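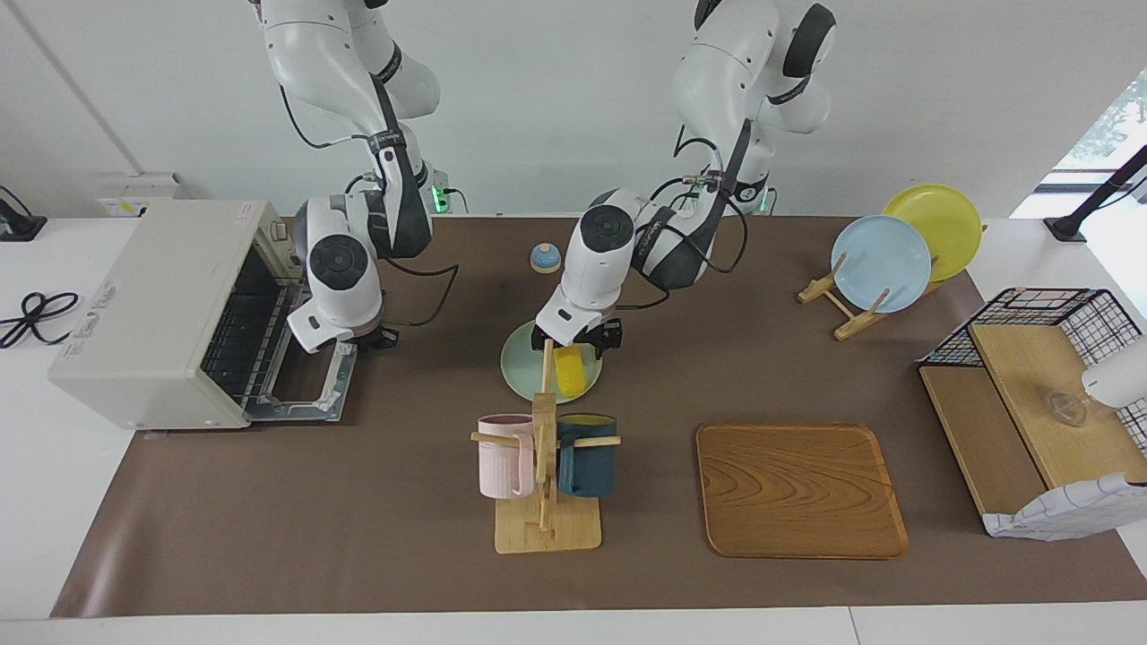
The two-arm table at the Skorkthorpe open day, with the oven door down and the left arm on the mug tree.

Home | Visits | Standards Watch | Back Issues | Contact

I went to Skorkthorpe on 26th November because the invitation promised "a working demonstration of good practice in household robotics." I have sat through a lot of good practice over the years. Most of it turns out to be a laminated sheet by the door. Skorkthorpe had the laminated sheet, and I read it twice while I waited for coffee.

It lists 8 rules for anyone working near the arms. Most are sensible. Know where the stop button is before you step up to the table. One person calls the run and everybody else stays quiet. Tie your hair back. Then you get to number six, "Maintain appropriate distance," and I started asking questions. Appropriate to what? Our guide, Brayan Bedoya, said it depends on the task. I asked who decides. He said whoever is calling the run. So the rule comes down to doing what you're told, and I'd respect it more if it said so.

The arms themselves hang over an ordinary white table with a brown mat on it, and the things on the mat are kitchen things: a toaster oven, plates in a wooden rack, mugs, a tray, a sponge. When I got there the left gripper had its fingers closed around the top of the mug tree with two mugs hanging on it. I asked whether there was a rule about moving loaded objects. A mug tree with the mugs still on it is a different thing to pick up than a bare one, as anybody who has carried one across a kitchen knows. Bedoya said it was covered under "stable loads." I looked for stable loads on the sheet. It isn't there. It's in a longer document, which visitors can ask for, and which nobody in our group of visitors had been told about until I brought it up.

I did ask for it, and they did hand it over, so credit for that. The long version is better. It says an oven door gets opened and closed by one arm while the other holds still. It says cables stay off the mat. A power cable was coiled up on the bare table beside it, so that one was being followed. It says nothing at all about whether the oven may be plugged in during a run, and there is a power socket on the wall right behind it. I'd want that in writing before anything else on the page.

Wilson Usuga, who looks after their records, was the most useful person I met all day. They log every stop, including the boring ones. He had 1114 stops on file going back to April, and he didn't try to tell me they were all harmless. Around 300 were people hitting the button because they were nervous. He counts those as the system doing its job, and I agree with him. What I couldn't get from him was how many stops had led to a change in the rules. He thought 2. He said he would check and write to me. I haven't heard yet.

After lunch there was a talk comparing their rules with the ones used at Osturstead and Villanueva — long on arrows, short on detail. The speaker kept coming back to the Kustov checklist, which all three sites say they follow. I've now seen it applied three ways, so I have my doubts about what following it means. Osturstead wants a second person at the table for every run. Skorkthorpe wants one only for "complex" runs, and complex isn't defined in the short version or the long one.

Would I go back? Probably, if they publish the long document and take the laminated one down. The staff were friendly and didn't duck much. Parking is behind the main building, the signs send you the wrong way around it, and the coffee runs out early.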